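3.2 Moisture movement between filling and sponge in stored celebration cakes

Figure 3. Rendered view of a black multi-jointed robot arm above a light gray table, green background.

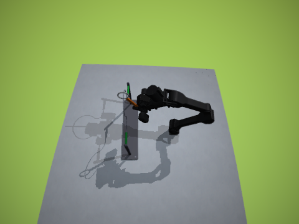 Kipchumba Muriithi objected that weight loss alone says little about a filled cake, as water leaving the sponge may have gone into the sugar paste and never left the cake at all. The objection is accepted. Whole-cake weight is therefore reported only as a check on the wrapping, and the results in this section rest on separate readings from crumb, filling and covering.

All sponges were made to the Howlader recipe, a plain creamed butter sponge with no added syrup. Each layer was scaled at 530 g of batter before baking, cooled on a wire rack, and wrapped until the following morning. Two fillings were compared. The first was the Prudell buttercream, a meringue type with a high share of butter. The second was a cooked raspberry filling thickened with cornstarch. Both were spread to the same depth with a leveling bar, and the assembled cakes were covered in rolled sugar paste within one hour of filling.

Storage took place in the Skurham bakery in August, in the cool room used for finished orders. Cakes were held in closed Avus cartons for seven days. Room temperature and humidity were logged throughout, and the door was opened only at sampling times. One cake of each type was cut per sampling and then discarded. No cut cake was returned to storage.

Crumb samples of 5 g were taken at three depths: directly against the filling, at the middle of the layer, and directly under the covering. Moisture was found by oven drying to constant weight and is given on a wet basis. Crumb firmness was read on a slice taken from the same layer, away from the sampled area.

In cakes with the raspberry filling, crumb against the filling gained moisture during the first two days and changed little after that. Crumb at the middle of the layer followed the same course with a delay. Crumb under the covering lost moisture steadily over the whole period, and the loss was matched by softening of the inner face of the sugar paste. The outer face stayed firm to the touch until the fifth day, when slight tackiness was noted near the base.

In cakes with the buttercream, no gain was measured in the crumb next to the filling. The fat in the filling appears to act as a partial barrier, and the movement that did occur was toward the covering. These cakes were firmer at every sampling after the first. The difference was largest at the middle of the layer, where the buttercream cakes came close to the firmness of an unfilled control.

A thin coat of buttercream between sponge and sugar paste was tested in a side trial with the raspberry filling. It slowed the loss from the upper crumb and kept the inner face of the paste firm for longer. It had no measurable effect at the filling side. Coat thickness was hard to hold even at the corners, and the readings there were more scattered than those from the flat top.

Recovery of the drying method was checked against crumb dosed with a known weight of water. Values fell close to 100 percent for plain crumb and were lower for crumb with filling stuck to it. Samples with visible filling were accordingly scraped before weighing, which removes a small amount of the wettest crumb and probably lowers the readings at that depth. No correction was applied.

The effect of adding syrup to the sponge before filling is treated in Section 3.3, using the same batter weight and carton type.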